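Kellau Handling Station: Progress Report to Mirura
Prepared by Jotasden, Gripper Maintenance Group
30 Apr 2023

Work covered: upkeep and repair of the paired hand-held grippers at table 2, and the change to winter clothing as the working load. Spending is within the January plan.

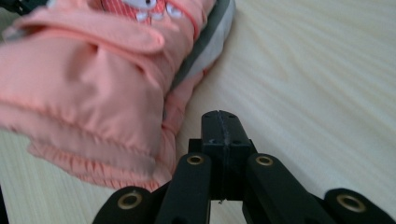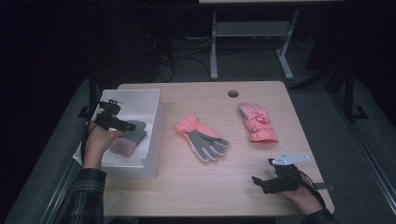
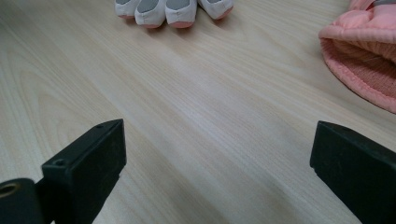

Winter clothing on the station table.

Progress Report No. 5, page 2

1. Status

Both grippers are in service. The station logged 3,431 grasp cycles in the period, against none in the period before, when the left unit was out for a cracked link. Downtime after restart came to 47 hours, most of it spent waiting for replacement bushings.

2. Linkage

The finger links pivot in pressed metal grommets. On the left unit two of these had worn oval, and the fingers no longer closed parallel. The error was small at full opening and got worse toward closure, so thick items were picked up normally and thin cuffs slipped out. All grommets on both units were pressed out and replaced as a set. The bores were reamed by hand and checked with a pin gauge before pressing. One link split during the work and was reprinted.

We now check finger play at the start of each shift. The operator closes the fingers on a steel shim and tries to rock it. If the shim moves, the unit is tagged and comes back to the bench. The check has caught one loose screw so far and no grommet wear.

3. Finger faces

Lint and dust collect on the black finger parts, mainly along the center groove and in the screw holes. Padded fabric is worse for this than the cotton used earlier. Faces are brushed after every box of items and wiped with alcohol at the end of the shift. Compressed air was tried and dropped, as it drove lint into the pivots.

The finger screws on the right unit backed out twice in the first week. Thread locker has been applied and the screws marked with paint. No movement of the marks has been recorded.

4. Cables

Each unit has its own cable, and strain at the body end remains the weak point. One cable failed after the operator's wrist had bent it repeatedly in the same place. A longer boot from Yen was fitted to both units, and the operator now leaves a slack loop at the side of the table. The cables on the floor behind the table still need to be tied up. A tray is on order. Until it is fitted, the cable run is inspected weekly and the connectors are reseated.

5. Working load

The current load is children's winter wear: a padded jacket, gloves and a knit hat. These items were chosen because they compress, and a finger that is out of line shows up quickly on them. Gathered hems and elastic cuffs give the most missed grasps. Of 192 attempts on cuffs in the acceptance run, the misses fell mostly in the first part, before the right unit was realigned.

The open box stays on the left side of the table. It should be fixed down. It shifts when the left unit touches a wall, and the operator then has to reset it by hand.

6. Open items

Cable tray: ordered, no delivery date.
Box clamp: drawn, not yet made.
Spare links: one set printed, second set waiting for material.
Pin gauge: due for calibration before the next report.

No change to the budget is requested. The grommets cost more than planned and the difference was taken from the bench supplies line. We ask Mirura to confirm that spare links may be charged to the same line in the next period.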